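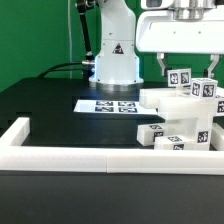 Last updated 11 February 2003. Fedir Melnychuk looks after this page, so moans to him.

# Block sets – the questions we keep getting

**Which blocks are these?**

The white plastic ones with the square markers. We call the big set Litora and the small set Mamani. Same blocks, different boxes. Long bars, short blocks, cubes, one or two odd bits.

**How many pieces in a set?**

Litora 565, Mamani fewer – see the sheet inside the lid. Count them back in if you've had the whole box out. Yes, all of them.

**Do the markers have to face a certain way?**

On top blocks, yes, keep one where it can be seen. Lower down it matters less. Don't turn a cube round just to make it look neat.

**What order do I build in?**

Long bars first. Then anything that goes across. Cubes last, always. Check the bars sit flat before you add to them, a tiny wobble at the bottom is a big wobble at the top.

**Can cubes go straight on top of a long bar?**

Yes. Leave a bit of room between them or you'll knock the first one putting down the second.
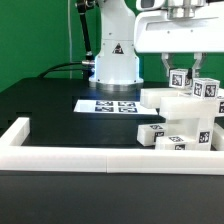
*Cubes at the top, long block underneath.*

**How high can I go?**

Nine layers is our limit. Higher than that and you're picking bits up off the floor at Grultonau until teatime.

**What's the piece with the X in it?**

Crosspiece. Goes between two long bars and keeps them apart. Only a few in each box so don't lend them out. If yours has gone missing, look in the Mamani box first, they all end up there.
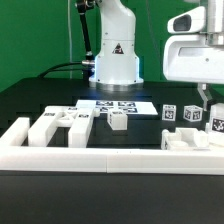 *Two long bars joined by the crosspiece, marker sheet behind.*

**What about the printed sheet with the four squares?**

Goes flat on the table, plain side down. Don't fold it. Don't laminate it either, the shine is a nuisance. If it gets creased print another, file is called trimosum_sheet. Print at full size, NOT "fit to page".

**A sticker is peeling. Glue?**

No glue please. Take the old one right off, wipe the block, let it dry, new sticker. Spares are in the envelope in the lid. Edges first then rub towards the middle – no, other way round, middle first then edges. Sorry.

**How do I clean them?**

Damp cloth, drop of washing-up liquid. Keep off the stickers. No dishwasher, we lost a whole layer of bars taht way in February.

**Packing up?**

Long bars along the bottom, short ones in the gaps, cubes on top in their bag. Sheet goes in the lid pocket. If the lid won't shut its a bar lying crossways, take the top lot out and look.

**Is there a parts list?**

Yes, ask for list 1,254 (Mamani) or 1,899 (Litora). Those are list numbers by the way, not prices.

**Can I order single blocks from Trimosum?**

Cubes and short blocks yes. Long bars only in pairs. Send Fedir the colour of your box label and what's missing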